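3.2 Seating and the loss of small items

The second group of rooms surveyed at Avimbridge were those used mainly for sitting. Households in this group tended to describe their sitting rooms as tidy, and in most cases the floor and the tables bore this out. The seating itself was a different matter. Of the 72 households that kept a diary, 40 recorded at least one occasion on which an item thought to be lost was later found in or under a sofa. Armchairs gave rise to far fewer entries, even in homes where they were used every day.

We follow Courtois and Baudry in separating items that are put down from items that slip. An item that is put down has been placed on a seat, an arm or a cushion by choice, and its owner can often say when. An item that slips has left a pocket, a hand or a book without being noticed. The diaries suggest that the second kind takes longer to find, and that people search for it in the wrong rooms first. Kitchens and hallways were named most often as the place where a search began.

The form of the sofa has some bearing on this. Large upholstered pieces with separate seat and back cushions offer several gaps in which a thin object may lodge: between one cushion and the next, between the seat and the back, and along the inner side of the arm. A sofa of this type, covered in a golden-olive fabric with a darker brown pattern, is shown in Figure 4, where the corner of a small pale blue object stands up between the cushions.
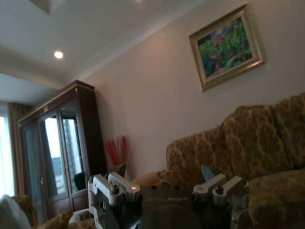

Figure 4. Patterned sofa with separate cushions, against a beige wall with a gold-framed painting. A small pale blue object is visible between the cushions.

Patterned covers deserve separate comment. Several participants held that a busy fabric hides small things, and chose plain covers for that reason. The diaries do not settle the point. Keys and coins were reported as hard to see on plain and patterned covers alike, while cards, tickets and folded paper were usually noticed once a person stood directly over the seat. Phan has argued that the depth of the gap matters more than the cover, and our entries are in keeping with that view.

Habits of tidying varied a good deal. In 16 households the cushions were lifted at least once a week as part of ordinary cleaning. Elsewhere they were straightened and patted into shape but left in place, and the gaps were checked only when something was missed. Participants in the latter group did not regard this as neglect. For them, a sitting room was in order when the cushions stood upright and the seat was clear.

The diary form asked for the item, the place and the person who found it, but made no provision for items that were seen and left where they were. This was raised by Texier at the November review, and a further column was added for the Stondov households. Their entries are treated in Section 3.3, together with those relating to beds and window seats.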